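1 de setembro de 2025, caderno de medição, campanha Closum

Voltei a puxar os números de agosto. O painel da Grinico dá 2.804 menções; a nossa exportação, com os mesmos termos e o mesmo fuso, dá 2.216. A Katherine acha que são republicações contadas duas vezes. Pode ser, mas ela ainda não me mostrou uma única linha duplicada, portanto fica como palpite.

O "alcance potencial" continua a parecer-me um número para decorar slides. Soma seguidores de contas que, tanto quanto sei, podem estar mortas desde o tempo da Ozoliņš. O Murali quer mantê-lo no relatório porque o cliente está habituado. Aceitei, em nota de rodapé. 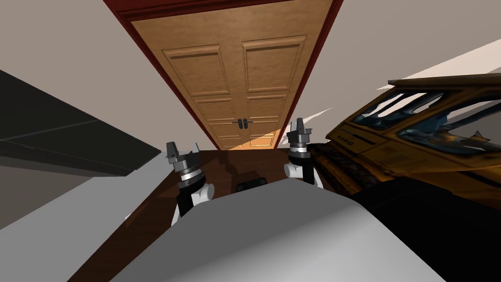

Portas duplas de madeira ao fundo da passagem, aro vermelho-escuro (render).

Sentimento: reli cinco menções marcadas como positivas e três eram ironia. Amostra ridícula, eu sei, mas não me dá vontade de confiar no resto. A Selma propõe treinar o classificador com os comentários de Punville. Duvido que sirva, o vocabulário é outro.

Por fazer:
- pedir à Grinico a regra de deduplicação, por escrito
- cruzar os URL das duas listas (Efraín)
- não enviar o gráfico de share of voice antes disso

A Marleny perguntou se o pico de meados de agosto foi efeito da campanha. Não sei. Os cliques não subiram.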